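Emetti opens kidney dialysis clinic in Saarela, parking included

Emetti has opened a 12-chair dialysis clinic in Saarela, sparing local patients a 129-kilometre round trip that many could by now drive asleep, though we advise against it.
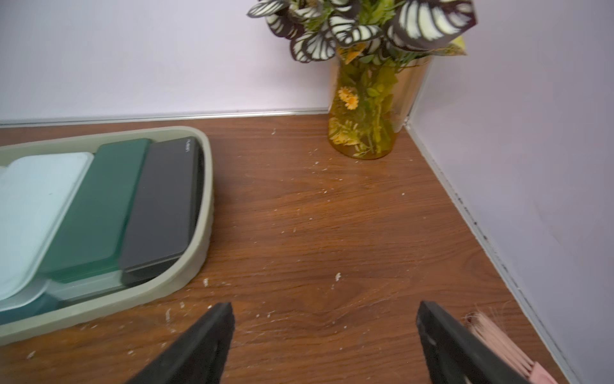 The clinic opens at 6.30am, an hour chosen by patients and mourned by staff. Clinical lead Helmi Juntunen expects most early chairs to go to people who still have jobs to get to. Her infection control rules run to every surface in the building, down to the line of grime that gathers where a wooden top meets the wall, and she would like it known that she checks.

"We asked patients what they wanted," said Juntunen. "They said somewhere nearer — and better biscuits."

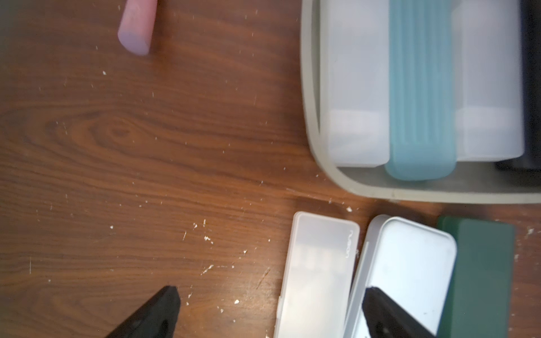

The biscuits are under review. A home dialysis training room will follow in January, with 2 nurses already appointed to run it.

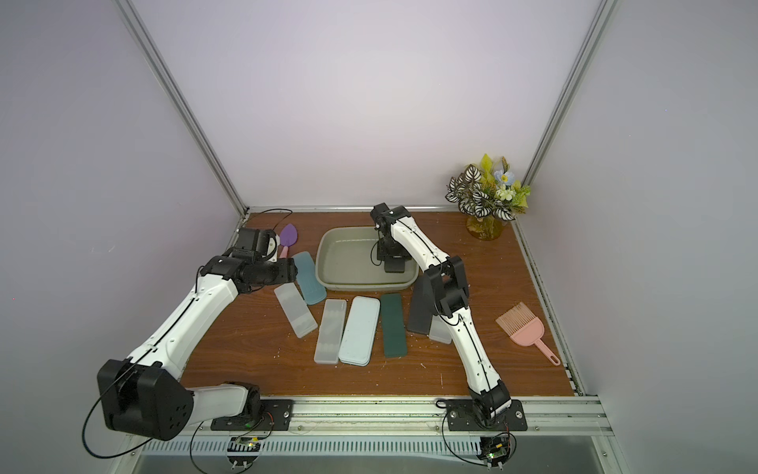

Photo: Teemu Turunen

Referrals are made through the patient's usual kidney specialist. Parking is free for the length of treatment, including the part spent looking for your coat.

Media contact: Elie Azar, Emetti press office, extension 2523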